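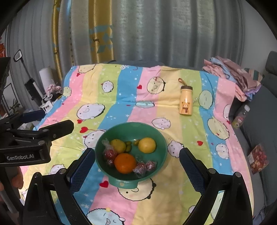
Buy the spares first and argue about the rest later, was how Lizelle Van der Merwe put it when the equipment plan for the Hurden project came up for review, and by the end of the meeting the spares line had moved to the top of the sheet.

Clanwood sets equipment list for home robot work, arm purchase on hold

CLANWOOD - The home robotics program at Clanwood will spend its next round of equipment money on hand-held grippers, replacement pads and storage. No robot arm this time. The arm stays in the plan but drops to the second half of the budget year, after the November review.

The decision covers Hurden, the program's household handling project, which is after everyday pickup jobs in everyday rooms. Sofas, laundry, snacks. A green bowl with a large orange fruit and some citrus in it, plus small things in clear plastic wrap, set down on a cartoon blanket, is a fair sample of what the grippers get pointed at. Soft stuff under hard stuff. The plan calls this "mixed contact" and asks for money to do a lot more of it.

What was approved:

Hand-held grippers, 7 units, bought as one order
Finger pads, spare sets for every unit
Linkage pins and small hardware
Storage drives
Carry cases
A $2,000 repair reserve, to be held back and not spent on new gear

What was not:

The arm
A second workstation
Paid shipping upgrades

The seven units will be used in pairs, one for each hand, with the odd one kept on the shelf as a swap. That last unit took up more of the meeting than anything else. An early draft had it cut to save money. Van der Merwe's objection, sent in by email before the meeting and read out loud, was that a pair with one broken gripper is no pair at all, and that a whole afternoon of home visits goes with it. The unit stayed.

Pads are the other big item. They are the part that touches everything, fruit peel, cloth, plastic bottles, whatever is in the bowl, and the project's own log puts them ahead of every other part for replacement. The old budget had them under "office and misc." where they were competing with printer paper. They now get thier own line.

Two quotes came in. Dastex offered the lower price on the grippers but wants a deposit of $1,000 up front, not refundable once the order goes to the shop floor. Godinho came in higher, no deposit, with pads bundled for the first year. The plan does not name a winner. Purchasing has been told to go back to both sellers with the same list and the same questions, and to get answers in writing.

The questions, as they appear in the plan:

Are pads sold separately, and for how long will they be stocked?
Can a single finger be replaced, or does the whole unit go back?
Who pays freight on a repair?
Do units from a later order match the first ones closely enough to be paired up?
What software is needed, is it a one-time cost or yearly?

Number four came from people who do the home visits. Mixed pairs have been a headache before, according to the plan, with one side closing a bit sooner than the other and the recordings having to be sorted by which unit was used. Nothing in either quote covers it.

The arm

The case for buying the arm now was simple enough. Prices may go up, the space is ready, people want it. The case against was also simple. There is not enough recorded handling to make use of it yet, and an arm that sits still for half a year still needs a service contract.

The project has set itself a mark of 1,000 usable recordings before the arm question is opened again. Usable meaning checked, labeled, and with both grippers working all the way through. Recordings with a dead battery halfway do not count, and neither do ones where the object list was never filled in. The count will be reported at the November review.

Some pushback on that. One written comment called the mark "a number somebody liked the look of" and asked for a list of tasks in its place, so many bowls, so many bottles, so many piles of clothes. The plan now says the recordings should be spread over different rooms and surfaces, and leaves the split to the project. Whether that satisfies the commenter, no word yet.

Van der Merwe, again by email, wanted the arm kept in the written plan even with no money against it: "If it falls off the sheet we start from zero next year. Leave the line in. Put a dash in the column if you have to."

There is now a dash in the column.

Where the money comes from

Most of it is carried over. The second workstation was approved last year and never ordered, and that amount has been moved across to cover the grippers. The repair reserve is new money. It cannot be used for upgrades, and anything left at the end of the year rolls into the next one, which was a change made during the meeting after a question from the floor about use-it-or-lose-it spending in the final weeks.

Storage got less attention then it probably should have. The drives on the list are enough for the recordings planned through November and not much past that. A backup copy kept at a separate site was talked about, priced, and left for later. The monthly cost was the sticking point. Purchasing will look at whether drives can be bought in stages, with the second batch ordered only when the first is filling up.

Household goods, also small, also skipped in the old budget. Bowls, blankets, bottles, things to pick up. Until now people have used what was in the room, and the project would like to keep it that way for the most part, as real rooms with real clutter are what they are after. But food goes bad and has to be replaced, and receipts for oranges were being turned in under travel. There is a groceries line now. It is not large.

Carry cases passed with no discussion at all. Hard shell, foam inside, one per pair plus one for the shelf unit.

Rules on spending

Single purchases over $1,000 need two signatures from here on. Under that, the project lead can sign alone, as long as the item is on the approved list. Pads, pins and batteries are pre-approved up to the amount shown and do not need a form every time. That should speed things up some. Under the old setup a set of pads went through the same steps as a workstation, and the wait was the most common complaint in the written comments.

Orders for the grippers may not be split to get under the limit. It is in the plan in bold.

Also in the plan: every unit gets a tag and a page in a shared log, date in, pads changed, parts swapped, who had it last. The log goes to the November review with the recording count. If repairs eat through the reserve early, the project has to come back and say so before asking for more.

What happens next

Purchasing sends the question list to Dastex and Godinho. Replies are due before the order is placed, and if neither seller can promise matching units on a later order, the project has asked to be told first, in case it makes sense to buy an extra gripper up front out of the workstation money. Training on the new units will be done in house. No outside trainer in the budget.

Home visits keep going with the current gear in the meantime. Staff were asked to bring back worn pads and not toss them, so purchasing can see how they wear and on what.

The full equipment sheet is available at the front office on request. A corrected copy is being printed, the first one had the pads total in the wrong column. Comments on the list can be left at the desk until 4 p.m. on the last working day of the month, or sent in by email with Hurden in the subject line.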